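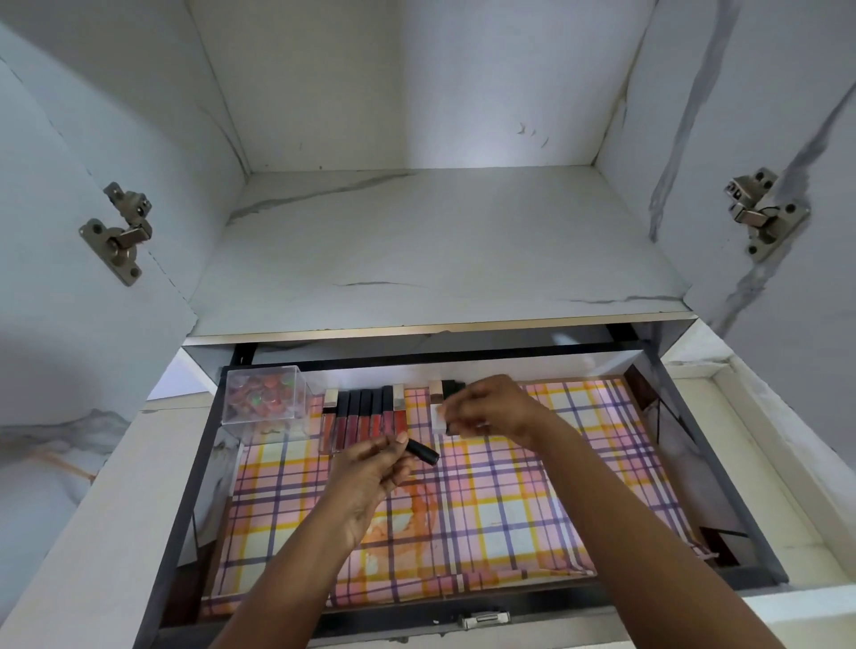 Kyu-ri Myung has spent most of her evenings since December on a small robot arm she calls Gurkix, and on Thursday she finally brought it along to the Wavidano shared workshop, where a good many of us had been waiting (not very patiently!) to meet it. The idea is a homey one. Gurkix is meant to tidy up the little things in a house, the lip gloss in a drawer or the cables by a desk, and she is teaching it by doing those same chores herself, by hand, over and over, and keeping a record of every round. So far she has 197 of them, and she says the drawers are much easier going than the cords, which never seem to hang the same way twice.
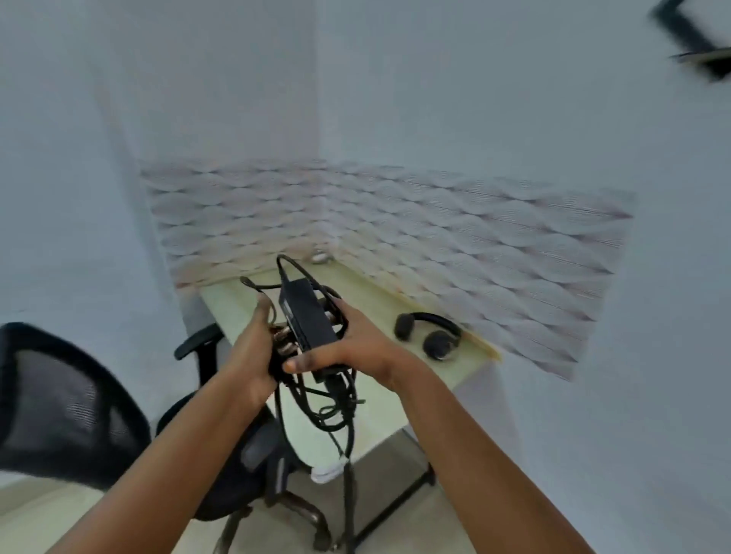
What comes next

Kyu-ri would like a softer grip before spring, and she has 9 printed fingers to try out, so if you have a spare hour and some patience she'd be glad of the company. The workshop opens at seven on Thursday evening, and there is usually tea.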